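Office Services - Housekeeping Notes for Shared Workrooms
Keeping Binder Clips and Other Small Fasteners in Order
Issued 21 Sep 2021
Prepared by Kanini Wanyama, Office Services, Stalta

The following guidance applies to the supply tables in the Kashindye and Geler workrooms. It replaces the note on fasteners circulated in August. Staff who maintain a supply drawer at their own desk are welcome to use the same method.

Before you begin

Clear a section of table large enough to spread the clips in a single layer. A white or pale surface is preferred, as black clips are easy to see against it. Empty the drawer, jar or box completely. Sorting from the top of a full container is slow and leaves the smallest clips at the bottom, together with staples, pencil shavings and the odd coin.

Place the organizer at the far side of the pile, within easy reach of both hands. For two sizes of clip, a clear organizer with two compartments is sufficient. Label the front of each compartment before sorting starts. Write the size and the name of the item in capital letters, using a black marker, and keep the wording the same in every room.

Sorting by size

Spread the pile with the flat of the hand. Take out one size first, and complete it before turning to the other. Either size may come first, although most people find it quicker to begin with whichever there is more of. Where two clips look alike, set them side by side on the table and compare the width of the black spine. The wire handles are a poor guide, particularly when one pair is folded and the other is open.

Clips often hook together by their handles. Hold one by the body and lift the other away; do not pull on the wire.

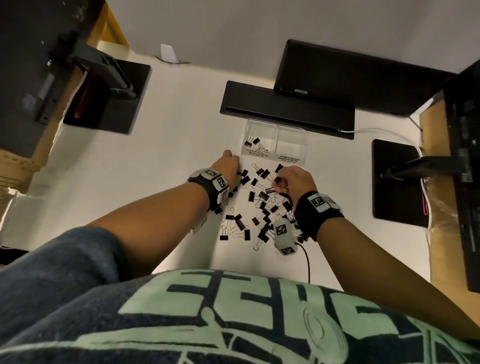
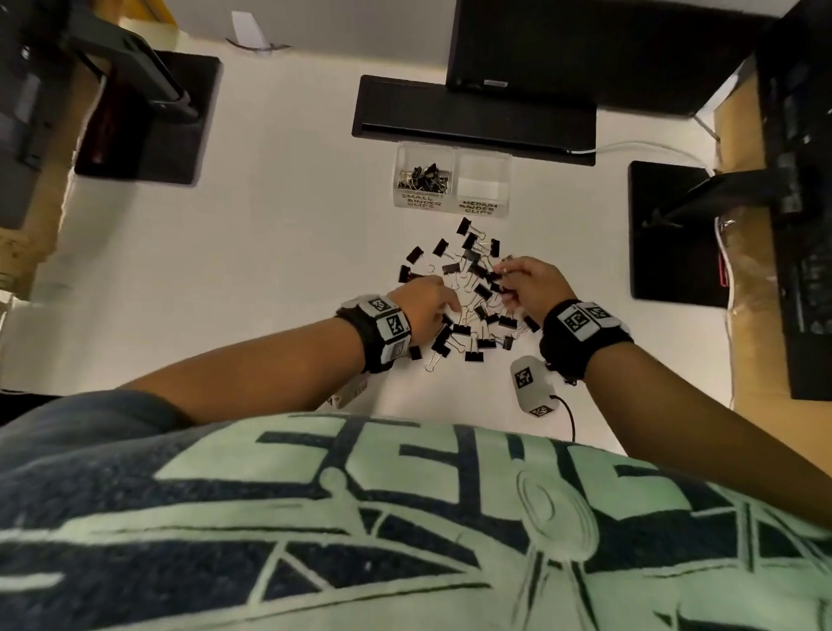
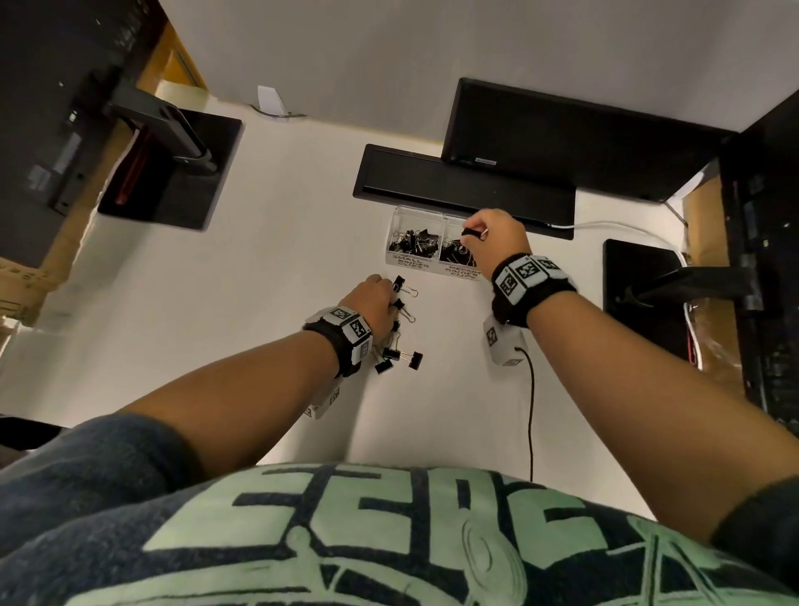
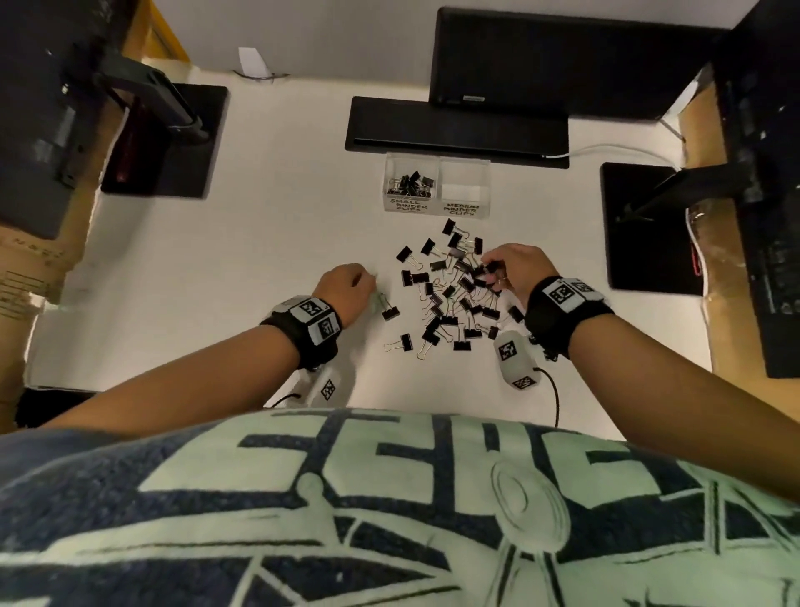
Both hands may be used throughout. One hand can hold back the part of the pile that has not been checked while the other picks. Drop the clips into the compartment from a low height. They need not be lined up, but no compartment should be filled above its rim.

Clips to be set aside

Do not return the following to the organizer:

Clips with a missing handle. Loose handles may be refitted if they are not bent. Squeeze the two sides of the wire together, slide the ends into the channels and release.

Clips that no longer close fully. Test a doubtful clip on 11 sheets of ordinary copy paper. If the sheets slide when the clip is held up, discard it.

Clips with rust or adhesive on them. Rust will mark paper. Adhesive can usually be removed with a little rubbing alcohol on a cloth, after which the clip should be left to dry.

Large clips do not belong in either compartment and are kept in the lidded box on the lower shelf.

Storage and labels

Keep the organizer toward the back of the table, with the labels facing the person who will use it. An organizer turned the wrong way round is soon filled at random. Handwritten labels are acceptable. Replace them when the ink has rubbed thin. Printed labels may be requested from Wycliffe Tanui at the Loltico desk; please allow three working days.

Wash clear plastic organizers in lukewarm water with dish soap and dry them with a soft cloth. Paper towels and scouring pads leave fine scratches - these collect dust and make the contents harder to see.

Frequency

Check the compartments every two weeks and carry out a full sort four times a year. Returned clips are to be placed in the correct compartment at once and not left in a heap beside the printer.

The same procedure may be followed for paper clips, push pins and rubber bands. Push pins should be poured onto a tray and never spread by hand.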